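The Towel and the Rest of It

I went to Dodmont on a Saturday prepared to be told that a towel could change my life. I have been told this before, by a man selling a folding board and by a workbook with 37 exercises in it, and both times I ended up with the same pile at the end of the bed. So when the woman who runs the Gerkano tidying classes agreed to talk, on the condition that I leave her name out ("I have clients who think I'm calm all the time"), I said yes mostly to argue.

She charges for two hours. The first thing she teaches is how to fold one hand towel. I asked if that wasn't a bit thin.

"It's very thin," she said. "People come in wanting me to fix their garage. I give them a towel and they look at me like I've stolen from them."

And have you?

"Some of them, maybe. The ones who could have watched a video and did the same thing at home. But they didn't watch the video, did they? They came here."

I wanted to know why the towel goes down in the middle of a mess. Most of the people in this business clear a space first, and it makes for a better before-and-after. She shrugged at that.

"Your house isn't going to clear itself so you can fold in it. You've got a box over there, some packets over there, a plant you keep meaning to move. You fold anyway. If you wait for a clear floor you're going to wait until you sell the place." 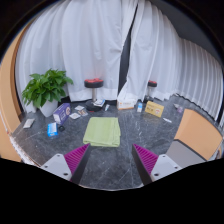
The green towel, folded, with the white curtains and the potted plant behind it.

I said this sounded like permission to stay messy. She didn't like that much, and I'll give her credit for not laughing it off.

"It's permission to start somewhere dumb," she said. "The person with 20 bags of clothes in the hall isn't helped by a lecture about the bags. They've heard the lecture. Their sister gave it to them."

Her method, as far as I could get it out of her, goes like this. Lay the towel flat. Fold it in half, press the air out with the side of your hand, fold it again. Keep the loose edges on the side facing you, so you can see if they've drifted. Then leave it alone. That last part is where most people go wrong, according to her, though I never got a convincing account of what harm comes of patting a towel a few extra times.

"You start fussing with a corner and then the other corner goes," she said. "Then you shake the whole thing out and start over. I've watched a grown man do that six times. Walk away from the towel."

The six times I believe. I have been that man.

What I don't believe is the larger claim, printed on the Gerkano flyer, that 67 percent of people who take the class "keep folding" afterward. I asked her where the number came from. She said it was from a form people fill out. I asked when they fill it out. She looked out the window for a second.

"At the end of the class."

So they're telling you what they plan to do?

"They're telling me what they plan to do. Yes. I didn't write the flyer."

I liked her better after that.

We moved on to pickup, the part of the class people complain about. There's a right way to lift a folded thing, she says, and a wrong way, and nearly everybody does it the wrong way, by pinching the top layer in the middle. Do that and the cloth comes up in a peak while the rest of it stays behind on the floor.
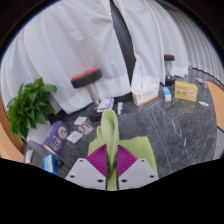
"Now you don't have a fold anymore," she said. "You have a tent. Slide underneath, support it from below, and move it in one go. It's the same with a shirt, it's the same with a tablecloth. Fitted sheets I won't discuss."

I pushed on the fitted sheets. She wouldn't discuss them.

I did get her talking about small stuff, and for my money she's more useful on that than on towels. Cards, packets, little cartons that had something in them once. Her view is that these never get put away for the simple reason that they don't have an away. A towel has a shelf. A loose card has the spot where you dropped it.

"So you give it a box. One box, any box, I don't care how ugly it is. All the little flat things go in there, and in September you go through it."

Why September?

"I don't know. It's not January. Everybody's already mad at themselves in January."

She used to send people to Clorero, the container store over in Macedo, until a client came back having spent $3,000 on matching bins. The client's closets looked wonderful, she told me, and the bins were full of the same things she'd been trying to get rid of. Now she won't let anybody buy a container until the second visit. I asked whether Clorero had been paying her for referrals. She said no, and that she wished it had occurred to her at the time. 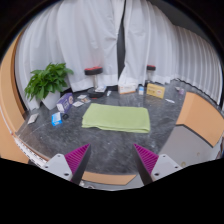

We came back to the towel at the end, as she apparently always does. I asked what a person is supposed to feel, looking at one folded towel with everything else still lying where it was. I had expected something about peace.

"Annoyed, usually," she said. "They see the towel and then they see the rest. That's when they pick up something else. Or they go have lunch. I'd say it's roughly half and half."

That isn't on the flyer either. I asked if she folds her own towels this way and she said the ones guests use, yes. Her own go over the door.

I tried it at home that night with a bath towel, which is bigger and which she had warned me about. The first fold went fine. The second one drifted, and I fixed the corner, and the other corner went. I left it on the chair. It was still there in the morning, and so was the pile at the end of the bed, although I did find a shoebox for the cards and receipts on the dresser, and I've been using it.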